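Subject: Re: Tray packing cell, job descriptions for the two prep stations
Date: 2020-02-15

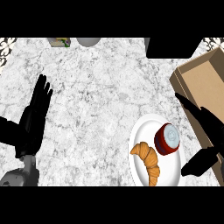 On the breakfast line question raised below: the simulator runs for the Rallis tray task are far enough along to say which parts of the job move and which stay. Portioning stays manual. So does allergen checking. Placing the pastry and the spread on the plate, and taking items out of the open box, are the steps we want the two-handed unit to take over at Faltby.

> Our people at the prep stations have been told that the Mumar unit
> "assists" them. Could someone state what that means per shift? Do
> they still pick, or do they only refill? The rota for next month
> has to be posted soon and the job grades depend on the answer.

They refill, clear faults and release finished trays. They do not pick while the unit is enabled. Mixed picking in the same work area was dropped in January, after the safety review asked for a fixed separation distance that the counter cannot provide.

Consequences for staffing as I read them:

- Each shift keeps 2 people on prep. One covers supply and faults, the other covers portioning and release.
- The supply role needs the lockout training. The current course is 13 hours and is given on paid time. It should be listed on the rota as work, and at present it is not.
- Walking goes up and wrist work goes down. The supply person carries full boxes from the cold room, so the lifting limits need another look before anyone is graded on the new role.
- Fault calls are the unknown. In the last batch of 116 simulated trays the grasp on the jar was the most frequent failure. A tilted jar is worse than an upright one. Simulated contact is forgiving, so I would plan for more stops on the real counter.

The Cladovus planning sheet counts a stop as idle time for the operator. That is wrong and should be changed before the first week of live data. Clearing a fault means lockout, removing the item, inspecting the plate and restarting, all of which is skilled work. If it is logged as idle, the hours will look spare and will be cut.

I can post the fault log format to the list if the shift leads want to comment on it. Objections to the role split should go in before the rota is posted, as grades are hard to change afterward.

Controls group, Faltby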